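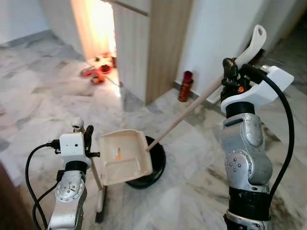 Zoltus Household Chores Word List

A list of 2,000 everyday words and short phrases for cleaning, tidying and laundry, in British English, with Hungarian and Finnish equivalents. Version of September 30, 2026.

Files

words.csv has one entry per line. variants.csv holds regional forms (for example "hoover" and "vacuum") and points back to the main entry by its number. notes.txt explains the spelling choices.

Columns

id, english, hungarian, finnish, part_of_speech, room, source

The room column may be empty. Where a word belongs to more than one room, the rooms are separated by a semicolon.

How it was made

Maricel Ignacio collected 4,000 candidate words from shopping lists, rotas and cleaning leaflets. Duplicates and brand names were taken out. Kornél Medve wrote the Hungarian column and Valtteri Ikonen the Finnish one. Each column was read once by a second speaker.

Known problems

19 entries have no Finnish equivalent and are marked NA. Words for floor cleaning are better covered than words for ironing. "Dustpan and brush" is one entry, but "dustpan" also appears alone. Plurals are missing for most of the Hungarian nouns.

Use

Free to copy and change, with credit to Zoltus. Text files are UTF-8. Send corrections to Ningsih Chong with the entry number and the column name. The next release is planned for February.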